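Travby Business College
Operations and Compliance – Handout 5
Internal Audits and Corrective Action

Purpose of this handout

This handout supports the lecture on internal auditing within a quality management system. Students should read it before the tutorial and bring a copy of the Jaletti case file.

1. What an internal audit is

An internal audit is a planned check of whether an organisation does what its own procedures say, and whether those procedures meet the requirements it has agreed to follow. It is carried out by the organisation itself or by a person acting on its behalf. It differs from a certification audit, which is performed by an outside body.

Auditors should not audit their own work. In a small firm this can be difficult. The usual arrangement is for two departments to audit each other, or for the firm to bring in a contractor for the areas where no independent person is available.

2. The audit programme

The programme sets out which processes will be audited, how often, and by whom. Frequency should reflect the importance of the process and the results of earlier audits. A purchasing process with repeated findings may need to be audited every quarter, while a stable records process may be left for a year.

Each audit within the programme requires a stated scope and stated criteria. "Review the warehouse" is not an adequate scope. "Goods inward, Trorkesside site, from receipt to shelf" is adequate.

3. Sampling

Auditors rarely examine every record. In the Jaletti case, the firm held 3,000 supplier records, of which 376 were drawn for review. The working papers must show how the sample was chosen – at random, by date, or by level of risk – so that another auditor could repeat the exercise. Students often omit this step and lose marks for it.

4. Writing a finding

A nonconformity statement has three elements: the requirement, the evidence, and the way in which the evidence fails to meet the requirement. Names of staff are left out and job titles used where necessary. Opinions about the cause do not belong in the finding.

5. Corrective action

Correction deals with the immediate problem. Corrective action deals with its cause. Replacing an out-of-date form is a correction; changing the way forms are withdrawn from use is a corrective action. The Kinoshita worksheet, issued in February, sets out the cause analysis method used in this unit.

An action should not be closed on the promise that work will be done. The auditor returns, examines new evidence and records the result. If the problem has recurred, the action is reopened and the cause analysis is repeated.

Tutorial preparation

Write two nonconformity statements from the Jaletti case file and propose one corrective action for each. Maximum one page.
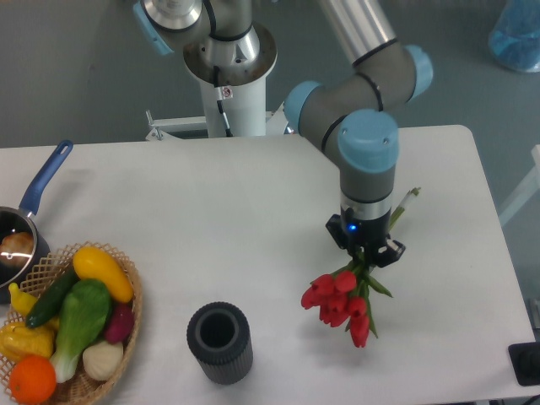
Robot arm and gripper at a white table 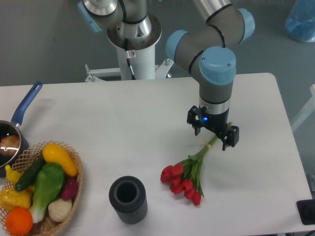
Prepared by the Operations and Compliance teaching team, Travby Business College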